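Gevthorpe Village Hall Users' Group
Minutes of the February meeting, held in the small room at 7.30 pm

Welcome and apologies
The chair welcomed everyone in out of the sleet and thanked those who had walked up from the bottom end of the village, where the road was still rather slippery. Apologies had come in from the bowls club, who had an away match at Hisorard, and from the Tuesday lunch cooks, most of whom had the cold that has been going round. It was agreed to send them our good wishes and a card.

Minutes of the last meeting
These were read and agreed, with one correction. The piano was tuned in January, not December as written, and the tuner's name for the problem with the pedal was "a lazy spring" and not "a lazy string". The secretary apologised and has altered the copy in the blue folder.

Matters arising
The draught under the side door has been much discussed, and members will be pleased to hear that a brush strip has now been fitted. The yoga class report that it is a great improvement, although they would still like the heating on half an hour before they start. The lost property box has been emptied of everything left before Christmas. A very nice tartan scarf was kept back in case its owner should come for it, as it looked hand-made and it seemed a shame to part with it so soon.

Money
The hall account stands at £821 after the electricity bill, which was a little lower than feared. The coffee morning made £332, a splendid result for a wet morning, and warm thanks were given to all who baked, poured, washed up and bought far more raffle tickets than they needed. There was some talk of putting part of this towards new curtains for the stage, and some talk of not doing so until the roof over the porch has been looked at. Both sides were put very fairly, and in the end the meeting preferred to wait for a price on the porch.

The kitchen and the shared crockery
This took up the largest part of the evening. The kitchen was last sorted properly several years ago, and since then each group has added its own bits and pieces, so that the cupboards are now very full and it can take a good while to find a teaspoon. The toddler group asked whether the coloured plastic things could be kept together on a low shelf, apart from the china, and this was thought an excellent idea. It was agreed that trays should stand upright in the gap beside the fridge, and that plates and cups in plastic should go in the cupboard nearest the hatch.
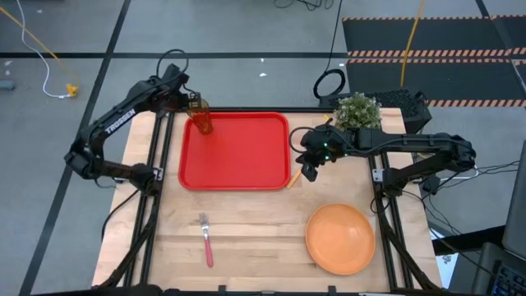
Red tray and amber plastic cup

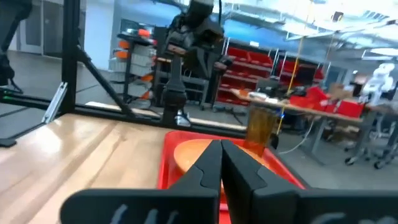

The china tea service from the old Wendell chapel was talked over at some length. It is much loved, and several members remembered it coming out for weddings and harvest suppers, but there are now only 14 cups without a chip and it does not care for the dishwasher. It was agreed to wrap it in newspaper and keep it on the top shelf for best. Anyone wishing to use it should speak to the secretary first and be prepared to wash it by hand, gently, in the bowl and not in the sink itself.

A question was raised about tea towels. These go home with kind people to be washed and do not always find their way back. Members were asked to have a look in their airing cupboards, with no hard feelings whatever turns up. The flower club offered to hem some new ones out of an old linen tablecloth, and this was accepted with thanks.

It was also agreed that a morning would be set aside in March for a thorough clear-out of the kitchen, starting at 10 am, with soup provided. Please bring rubber gloves and a box or two if you can spare them.

Bookings
The Shi family have asked to use the main hall for a golden wedding party in the spring, with dancing, and would like the hall until eleven at night. The meeting was delighted to agree and hoped it would be a lovely evening. The neighbours will be told beforehand, as is our custom. The choir has asked to move its practice forward by half an hour, which suits the badminton players provided that the chairs are stacked again afterwards. It was pointed out, with good humour, that this was also provided for last year.

The gardening club would like to hold its seedling swap here again. Last time a fair amount of compost got into the floorboards, so the club has promised to put down sheets, and to bring its own dustpan.

Outside
The hedge by the car park wants cutting before the birds begin nesting, and the meeting was grateful for an offer to see to it this month if the weather allows. The snowdrops along the wall are the best anyone can remember. Would drivers please take care not to reverse over the ones by the noticeboard, where the edge of the grass is hard to see after dark.

The light above the front step is still flickering. A new bulb has been tried without success and an electrician will now be asked to call.

Any other business
The history society wondered whether anyone has photographs of the hall before the extension was built, as they would like to put up a small display in the entrance. Originals will be copied and returned promptly. The secretary has an old biscuit tin of pictures at home and will bring it next time.

There was a short discussion about the biscuits served at these meetings. Shortbread was well spoken of. Ginger nuts will continue to be provided for those who prefer them.

Next meeting
In March, in the small room at the usual time, after the kitchen morning. The meeting closed at 9.10 pm, and those going down the hill kindly shared their torches.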